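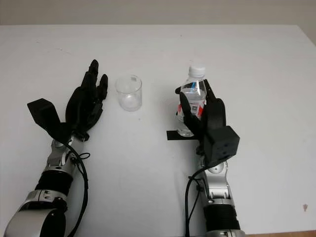 I started my first prayer journal in a spiral notebook from the drugstore, and by the middle of October the cover had come off and the back half was grocery lists. I've made it through a few more notebooks since then (some pretty, some awful), and the Surkby Prayer Journal is what came out of all that. It's the one I use every morning, and it's the one I sell the most of in my little shop at Juladside.

## What you get

The Surkby has 200 pages, and I wanted most of them to be plain lined paper with lots of room. I have big loopy handwriting and I get cranky in those journals with a tiny box for "today's blessing." Some mornings I have one sentence for God and some mornings I have four pages, and I didn't want the layout to argue with me about it!

At the front there's a one-page letter from me, which you're welcome to skip. After that come the names pages, with space for 80 people you're praying for. Each line has a spot for the name, a spot for what they asked for, and a wider spot where you can go back and write what happened. That last part is my favorite thing in the whole book. I flipped back through mine last week and found a line about my sister's job that I'd completely forgotten praying, and I sat there at the kitchen counter and cried into my toast.

Then come the daily pages, undated, so if you miss a week (or a whole summer, ask me how I know) you just pick up on the next blank page. Every so often there's a page with a psalm reference at the top and nothing else on it. I don't print the verses out. I like to look them up in my own Bible, with my own scribbles in the margin, and I figured you might too.

In the back are 7 blank pages for sermon notes, a place for favorite verses, and a pocket for bulletins and cards.

## The covers

It comes in two covers:

- **Cabrera** - a soft cover in dark green cloth. It bends, it fits in a purse, and it gets a little fuzzy at the corners with use.
- **Clakari** - a hard cover in oatmeal, with an elastic band. Better if you write in the car or on your lap at church.

I carry the Cabrera. My mother-in-law has the Clakari and thinks I'm wrong. The insides are exactly the same, so please don't agonize over it.

Both open flat, even near the first page, and both have two ribbons. I keep one at today and the other at the names.

## About the paper

It's cream, not bright white, and thick enough that my regular gel pen doesn't show on the other side. Fountain pens are mostly fine. Markers are not! If you like to letter your verses with brush pens, tuck a scrap sheet behind the page, or use colored pencil, which looks lovely on it.

The lines are a bit wider than college ruled. A few people have asked for narrower ones and I'm thinking about it, but I'd have to do a separate print run, so don't wait on me.

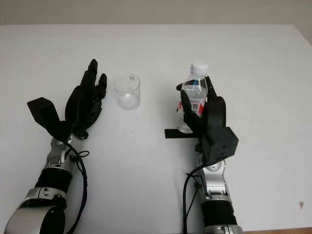
Can I use it with a Bible study group, or is it only for praying on my own?

It works well for a group, and plenty of people buy it for that. The names pages are handy when everyone is sharing requests at the end of the night, and the daily pages have no set reading plan, so they'll go along with whatever your group is studying. If you're ordering for a group, write to me first and I'll put everything in one box to save you on shipping.

## From somebody who isn't me

Honeylyn Bautista leads a women's group and ordered a stack of these for a retreat. She wrote me afterward:

"I told the ladies they could take them home and not show anyone. I think that helped. One of them had never written a prayer down before and she filled six pages before lunch. The ribbon on mine frayed a little, just so you know."

I did know, and the ribbons on the new batch are sealed at the ends. If yours is from the old batch, a dab of clear nail polish will stop it.

## Ordering

The last printing was 200 books and they went faster than I expected. The new one is over twice that, so I should be all right for a while, though the green cloth always goes first. I pack the orders myself, usually in the evening. For Christmas, please order by 11th December and I'll get yours into the mail in time.

Gift wrap is brown paper and string. If you'd like a note inside, type it in the box at checkout and I'll copy it out by hand - tell me if you want the recipient's name on the first page, too, or if you'd like it left blank for them to fill in.

Returns are fine if it hasn't been written in. If a page is torn or printed crooked, send me a quick picture and I'll mail you another one.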